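4.2 The open afternoon at Plirkham

We had promised the people of Plirkham, when they let us use the hall, that they would be the first to see what we had been up to, and so in December we opened the doors at two o'clock and let everybody in. It was a lovely, noisy afternoon, and rather more came of it for this study than we had planned. The task was the ball transfer already described in Section 3, with the tray and the gridded cloth just as in the lab (Figure 3), and visitors could either watch the arm work by itself or guide it with the hand controller.

Wyn Ruddock looked after the controller and Lowri Bellis kept the notes, which run to many pages and include a good deal of talk that had little to do with robots. Children tended to ask why the arm stopped before each reach (it is waiting for the planner, as we explained over and over), while older visitors wanted to know whether it could be trusted with eggs. We did not try eggs, though Demetrio Montoya was very keen!

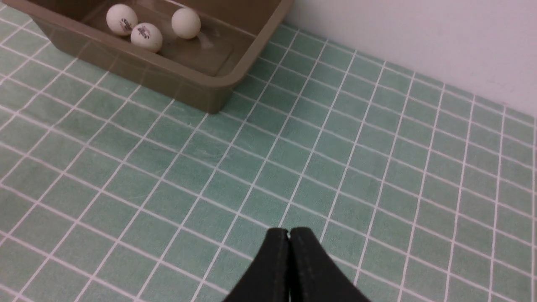
Figure 3. Tray, balls and closed or nearly closed gripper over the gridded cloth, seen from the wrist camera.

What struck us most was how quickly people began to talk to the arm, praising it when it got hold of a ball and groaning along with it when it did not. Several of them slowed their own hands to match its pace, a habit we had seen only once before, in the Costton sessions. We came home with 600 recorded attempts, and Siriporn Srisuk went through every one of them over the following weeks. Those made by visitors are treated separately in Section 5, as the controller settings were changed partway through the afternoon.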